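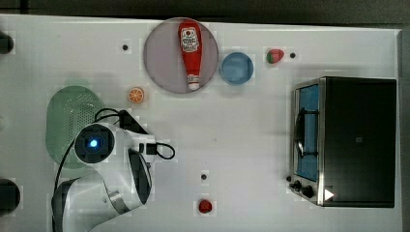 I have been sorting out the play kitchen things, a job I put off for most of the summer. They came in two lots. The first was a bag from my neighbour Madalena Bettencourt, whose boys are too old for them now, and the second was a boxed set from Cordeiro that my mum picked up in Drolham. Between them we had far too much, and it had all ended up in one deep crate where the small pieces sank to the bottom. So in September I tipped the lot out and worked through it on a white table. The ketchup bottle is as long as the pinkish plate is wide, or near enough, and the strawberry would go missing in a coat pocket. The pale green colander is the piece I like best. It's handy to keep fruit in and it's easy to see what you've got.

My rule was that anything cracked went, and anything we had three of went down to one. The plates stayed because they get used every day. The little blue bowl stayed too. I took the spare cutlery and a set of stacking pans to the charity shop in Drolham, and they were glad of the pans.

Washing took longer than the sorting. Hard plastic gets warm water and a drop of washing-up liquid, then a towel. Anything with cloth on it I only wipe, as I once soaked a felt sandwich and the bread never went flat again.
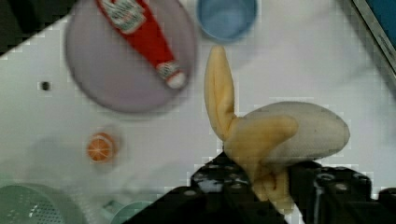

The banana is the one everyone goes for. The peel comes down in soft flaps and you can fold them back up, after a fashion. I was going to put it with the cloth food but it gets played with alongside the hard fruit, so it lives there now.

For storage I bought two Coltine trays, the low ones, and wrote on the ends with a marker. One is for food and the other is for plates, cups and bowls. The ketchup is too long to lie flat with the fruit, so it goes in with the plates – not very logical, but the lid shuts. The old crate has gone up to the loft with the train track in it.

I still need to find a home for the shopping basket.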